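Altard Home Forum > Kitchen and Cleaning > Limescale

Topic: Vinegar or citric acid for very hard water?
Views: 2,899 | Replies: 7 | Shares: 3

pebble_lane
Posted Jul 25, 2025
Hello everyone. We moved to Dronudach in April and the water here is much harder than I am used to. My kettle gets a white crust inside after one week. At my old place I cleaned it two times in a year and that was enough. Now I use white vinegar, half vinegar and half water, but the smell stays in the kitchen the whole evening and my tea has a taste of salad. Is citric acid better? How much do you use for one full kettle?

tomtit88
Citric acid, no question. One heaped tablespoon in a liter of water, bring it to a boil, leave it 20 minutes, pour out, rinse twice. No smell. I buy the Dakel powder in the big bag because the small packets are a rip-off.

oldmillroad
I don't agree with boiling it. Hot citric acid can leave another deposit that is harder to remove than the first one. I had this in a coffee machine and I could never clean it fully. Use warm water, not boiling, and give it one hour.

tomtit88
Have done it boiling for years in my kettle and the bottom is like a mirror. A coffee machine has thin pipes, so I don't think you can compare.

oldmillroad
Maybe, but warm works the same, so why take the risk. It only costs you some patience.

greta_from_the_hill
I want to say a word for vinegar. It is cheap, every shop has it, and the smell goes away if you boil clean water two times after and open the window. For faucets it is even more practical. I wrap a cloth with vinegar around the end and leave it for half an hour. Please do not do this on marble or any natural stone! I ruined a windowsill in my first apartment this way and the landlord kept 100 from my deposit.

pebble_lane
Thank you all. I did not know about the stone, and we have a stone shelf next to the sink, so I am glad I asked. One more question. Does somebody use a filter jug? My neighbor has the Makokha one and says she descales only every second month.

softwater_dreamer
I have a filter jug, another brand. It helps, but the cartridge must be changed on time or it does almost nothing. I calculated the price for one year and it was more than I wanted to pay only for tea. Now I filter for the kettle and use tap water for pasta and everything else. Also, don't leave water standing in the kettle overnight. Empty it in the evening and leave the lid open. For me this small habit made more difference than the jug.

pebble_lane
The emptying I will start tonight. I tried the citric acid in warm water, as oldmillroad wrote, with one tablespoon. After one hour most of the crust was gone and I did it a second time for the rest. No smell at all. I still keep the vinegar for the shower head. I think both sides were a little bit right :)

This topic is open. Log in to reply.

Related topics
- White marks on glasses after the dishwasher (2,347 views)
- Is a water softener worth it in a rented apartment? (3,079 views)
- How to clean a shower head without taking it off
- Baking soda and vinegar together, does it do anything?

We use cookies to remember your login and to count visits. By continuing to use the Altard Home Forum you accept our cookie policy.

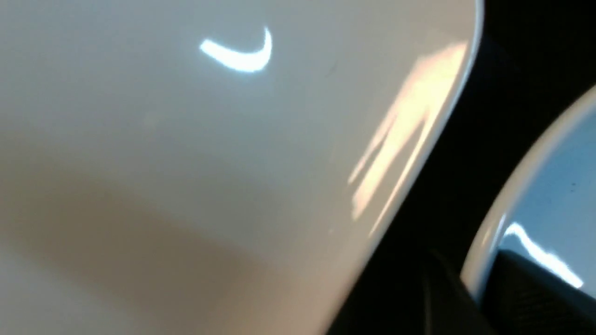

A smooth, glossy white surface catching the light.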